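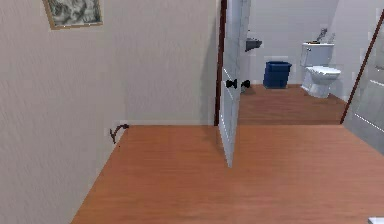

泊まれる語学サロン「Kilier」、1月にオープンします

2023年9月17日

株式会社Nomuraは、スペイン語と日本語を学ぶ人が泊まりがけで集える施設「Kilier(キリエル)」を、来年1月に開業いたします。受講者の皆さまから「授業のあともそのまま話していたい」という声をずっといただいてきました。ようやくお応えできることになり、スタッフ一同、わくわくしています!

講座は全部で15。入門会話から、詩の翻訳、バスク地方の家庭料理を作りながら学ぶ少人数クラスまでそろいました。監修はビルバオ出身のベゴーニャ・オルトゥーニョ(Begoña Ortuño)。今春の試験講座には103名が参加し、最終日の朗読会は予定の時間を大幅に過ぎても拍手がやまず、次の組にお待ちいただくほどでした。

食事つきの会話会「Pavik」は毎月開催、定員20名。参加費は1,895円(税込、飲み物代込み)です。初めての方も、昔習ったきりという方も歓迎します。辞書の持ち込みも自由です。
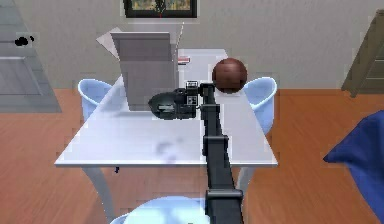
白いテーブルのある室内(イメージ)

代表の大島亮太は「文法を間違えても話は弾みます。私自身、動詞の活用はいまだに怪しいのですが、それでも長電話をする友人がスペインにできました。そんな出会いがここから生まれたら本当にうれしいです」と話しています。

講座の先行受付は、会員サイト「Jumton」で近日開始いたします。宿泊のみのご利用については、開業後にあらためてご案内します。

本件に関するお問い合わせ:株式会社Nomura 広報担当

シェア 20 コメント 0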